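Corpus Valdebenito – notices et étiquettes de conservation textile

Version 4

Présentation

Le corpus Valdebenito rassemble 196 notices de conservation relatives à des textiles domestiques et liturgiques, transcrites à partir des registres manuscrits de l'atelier de Gradley. Il est destiné aux conservateurs, aux historiens du vêtement et aux personnes chargées du récolement de collections comparables. Le présent fichier décrit le contenu du dépôt, les conventions de transcription et les conditions d'utilisation. Il remplace la notice jointe à la version précédente.

Contenu du dépôt

Le répertoire « notices » contient un fichier texte par pièce, encodé en UTF-8. Le nom de chaque fichier reprend la cote de l'objet, sans espace ni accent. Le répertoire « index » réunit la table des matières textiles, la table des techniques et la concordance entre les anciennes cotes et les cotes actuelles. Le répertoire « registres » donne la liste des volumes dépouillés, avec leur foliotation d'origine. Les feuillets laissés blancs par les rédacteurs n'y sont pas mentionnés.

Structure d'une notice

Chaque notice comporte 6 champs, toujours dans le même ordre :

cote : identifiant de la pièce dans l'inventaire de Gradley
designation : nom de l'objet tel qu'il figure au registre
matiere : fibre principale, puis fibres secondaires séparées par un point-virgule
technique : armure, point de broderie ou mode d'assemblage
etat : constat rédigé lors de l'entrée à l'atelier
intervention : traitement pratiqué, ou mention « néant »

Un champ vide signifie que le registre ne donne aucune indication. La mention « illisible » est réservée aux passages que deux relecteurs successifs n'ont pu déchiffrer.

Conventions de transcription

L'orthographe des registres est conservée, y compris pour les noms d'étoffes dont la graphie varie d'un volume à l'autre (« droguet » et « drogué », par exemple). Les abréviations courantes sont développées entre crochets. Les mots biffés sont omis, sauf lorsqu'ils modifient l'identification de la pièce – ils sont alors placés entre accolades. Les mesures restent dans l'unité employée par le rédacteur et n'ont fait l'objet d'aucune conversion.

Établissement du texte

La saisie a été effectuée dans les locaux de Flillavgate, puis collationnée sur les originaux au mois d'août. Un lot de 20 notices a été saisi deux fois, de manière indépendante, afin de relever les divergences de lecture. Celles-ci portent pour l'essentiel sur les termes de teinture et sur les initiales des donateurs, lesquelles ont été retirées de la version diffusée.

Limites connues

Les registres ont été tenus par plusieurs mains et le vocabulaire des constats d'état n'est pas homogène. Le terme « fatigué » recouvre aussi bien une usure superficielle qu'une rupture de chaîne. Il est déconseillé d'établir des statistiques sur ce seul champ. Les dentelles sont sous-représentées, l'atelier les ayant longtemps confiées à la maison Skistomton, dont les cahiers ne sont pas inclus dans le dépôt.

Conditions d'utilisation

La reproduction des notices est autorisée à des fins d'étude et d'enseignement, sous réserve de la mention « Corpus Valdebenito, atelier de Gradley ». Toute réutilisation commerciale requiert un accord écrit. Les corrections peuvent être adressées au service de documentation de Flillavgate, en précisant la cote, le champ concerné et la lecture proposée.

Dernière révision du présent fichier : jeudi 7 octobre.

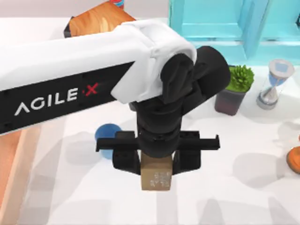
Les corrections reçues après cette date seront examinées pour la version suivante – les cotes, elles, ne seront plus modifiées.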